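Household robots and kitchen chores

By Nadine Ghanem
November

A household robot is a machine made to do domestic work such as cleaning, tidying, washing or cooking. The name covers simple devices with one task, for example the robot vacuum cleaner, and also general machines with one or two arms that should do many tasks in the same home. The first group is sold widely. The second group is still mostly found in research, and whether it can do ordinary chores without help is an open question.

Background

Factory robots have worked with great accuracy for decades, but they work in places prepared for them. The part arrives at the same point each time, and the arm repeats the same path. A home is different. Objects are moved by the people who live there, the light changes during the day, and two kitchens seldom have the same drawers. For this reason the skills of a factory arm do not pass easily to the home.

Early household projects usually wrote a separate program for each chore. Most present projects use learning instead. The robot is given many examples of a task, often made by a person who guides the arm from a distance, and a control model is trained on them. The trained model is called a policy.

Kitchen tasks

The kitchen is a common place of study, as it brings together many kinds of movement in a small space. Typical tasks are opening and closing drawers, moving food or dishes from one place to another, turning knobs, pressing the lever of a toaster and filling a coffee machine.

A task of picking up and placing looks easy to a person but has several parts. The robot must find the object, choose where to hold it, bring the gripper there without touching other things, close the fingers with suitable force, and let go at the right place. Drawers add a difficulty of their own. The walls leave little room for the hand, and the arm itself can hide the object from the camera. Flat or slippery food, such as fish, is hard to hold, and a plate with a low rim gives the fingers little to grasp.

Much of this work is done first in simulation, where a kitchen is built as a computer model. A simulated drawer does not break, and the same test can be repeated with another counter, another tile or another set of objects.

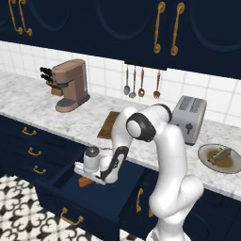

Simulated kitchen with navy cabinets: the gripper lowered toward a small object in an open drawer. 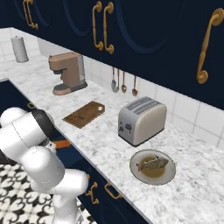
Testing

Results are normally given as a success rate, meaning the share of attempts in which the task was completed within a time limit. The Drollmont kitchen test, used by a small group of laboratories, asks for 1000 attempts per task, of which 900 are made in kitchens the policy has seen in training. The rest are made in new ones. The two results are reported separately, and the second is nearly always lower.

The test counts an attempt as failed if an object falls to the floor, even when the robot later picks it up. Some researchers find this rule too strict. Others answer that a person at home would not be pleased with a dropped dinner — or a broken plate.

Comparison of results between laboratories remains difficult. The Haddad group publishes the full list of its failed attempts, but many others give only the final number. Differences in arm, gripper and camera position also have an effect, and they are not always described.

From simulation to the home

A policy that does well in simulation often does worse on a real arm. This difference is known as the sim-to-real gap. Friction, weight and the bending of soft things are only approximated in a computer model, and real cameras give noise and reflections. A usual remedy is to vary the colors, lighting and masses in the simulation, so that the policy does not depend on one exact kitchen.

In a trial at Drusbridge, the Stevix arm was placed in two homes. It opened drawers and put away dry goods with good reliability, but it was slow. One evening of tidying took over 2 hours, and a person had to be present for safety.

Current state

Single chores under known conditions can be done today by several research systems. Long chores, in which one mistake spoils the later steps, are much less reliable. Washing glassware, cutting food and handling hot pans are usually left out of tests with people nearby. Price is a further obstacle, together with the question of who is responsible when a machine causes damage in a private home.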